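Do date labels on fresh fruit tell shoppers anything?

Project report, Food and Consumers module
Guilan Gu
6 March 2020

Why I picked this topic

My flatmates throw fruit away on the day printed on the bag. I wanted to know if the date deserves that much respect. The module handbook suggested looking at "the benefits of clear labelling for the consumer", and I should say at the start that I was not convinced the benefits were there to be looked at. A date on a carton of milk has some sort of test behind it. A date on a net of limes seemed to me to be a guess with a printer attached.

The report covers what the labels are supposed to mean, what shoppers think they mean, and what a shop gets out of printing them. I left out meat, fish and dairy completely.

What the dates mean

There are two main dates on food in this country. "Use by" is about safety, and food should not be eaten after it. "Best before" is about quality, and food can be eaten after it as long as it still seems all right. Whole fresh fruit and vegetables do not normally have to carry a best before date. When a shop puts one on, it has usually chosen to.

Then there is a third kind, "display until", which is meant for the staff. Several people I spoke to had been obeying it at home for years.

How I did it

I used a short paper questionnaire outside two shops in Skotthorpe, a Stodum and a Plalano, and got 17 people to fill it in. This is a small number and I do not want to pretend otherwise. They were also people willing to stop in the cold for a student with a clipboard, so they may have had more time and more opinions than the average shopper. I asked what each label meant in their own words, what they did with fruit past its date, and what made them put a piece of fruit back when choosing it loose.

I also read the storage advice on the shops' own websites, and I had a conversation with the produce manager at Stodum, who asked me not to use a name.

What people said

Most people got "use by" right or nearly right. "Best before" was much worse. One woman wrote "same thing but politer". Another person thought it was the date the fruit had been picked, plus a week.

The answers about choosing loose fruit were more interesting than the ones about dates. People squeeze it, smell it and turn it over to look for marks. Marks bothered them more than I expected. A man who told me he never wastes food also told me he would not buy a lemon with a spot on it, and did not seem to see any clash between the two. When I asked what he thought the spot would do to the lemon, he said it was "the start of something".

I am doubtful about this. Marks on the peel of citrus fruit can come from wind, from rubbing against a branch, from insects or from handling, and plenty of them go no further than the skin. A soft or sunken patch is a different matter, and so is mould. Shoppers in my survey did not separate these. A mark was a mark.
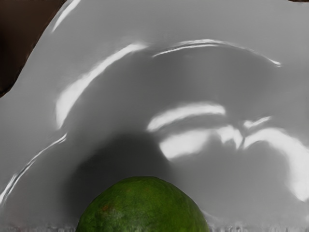

The same problem turns up with colour. Limes are sold green, so people take a yellow one to be old. Often it is simply riper, and may have more juice in it. A shop that knows its customers want green will order green, and the customers then learn that green is right. I could not find anything on the Stodum or Plalano websites that explained this, although both had a page on wasting less.

What the shop gets out of it

The produce manager gave three reasons for dating bagged fruit: it helps staff rotate the stock, customers expect it, and head office wants it. Only the second has much to do with the shopper, and I am not sure it stands up. Customers expect dates on bags because bags have had dates on them. When I asked how the number of days was decided, the answer was that it came from the supplier and "has always been about that". I asked if anyone had tested it and the manager did not know.

I do not think anyone is cheating here. But a date that was set for moving stock is being read at home as a warning, and the shop does not lose money when a customer bins a bag early and comes back for another.

The Quezada leaflet

My tutor gave me a leaflet from a campaign called Quezada, which argues for removing the dates from all fresh produce. It reports that 1,660 households signed a pledge to "trust their senses". I would be more impressed if it said what they did afterwards. Signing a pledge is easy, and the leaflet has no figure for what went in the bin before or after. It also assumes that everybody's senses are good at the job, and my own answers suggest that many people would throw out a perfectly decent lime on sight. Take the date off and some fruit will be saved. Some will be lost to spots — I have no idea how much, and neither does the leaflet.

Weak points of this project

The sample was tiny and came from one town. I asked people what they do, and people are kind to themselves when answering that sort of question. A bin diary would have been better. I did try one in my own flat, but it lasted four days before somebody threw the diary away with the peelings.

I also wrote question 5 badly. It asked "Do you waste fruit because of the date?", which more or less tells people the answer I was hoping for. I have left those replies out.

What I think now

I began by thinking the dates were useless, and I still mostly think so for whole fruit sold in bags. I am less sure that removing them would do much by itself. If I carried on, I would hand shoppers pairs of fruit, one marked and one clean, let them choose, then cut both open in front of them and write down what they said.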